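Jewelry sorters in July: more tools, fewer hours

Lustance, which sorts returned costume jewelry for online sellers, says teaching machines to do the job will spare its workers' hands. The 24 home sorters now work with grippers, and their paid hours are down.

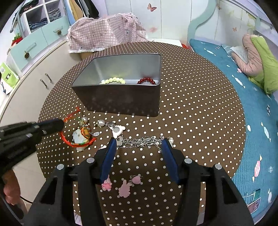
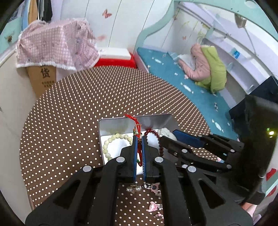
Bracelet held between the blue pads, second picture.

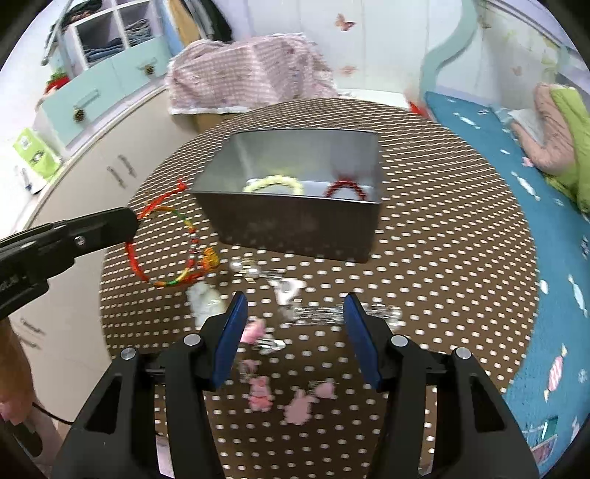 Will the sorters keep their jobs once the machines can sort?
Lustance promises work for 90 days and has put nothing in writing beyond that.

Manager Elie Mansour calls the change "a step up" for staff. Sorter Manon Zacharias doesn't see it – she says a tangled chain takes her seconds by hand and far longer with the tool. The company has not released error rates. It also wouldn't say who pays for sore wrists.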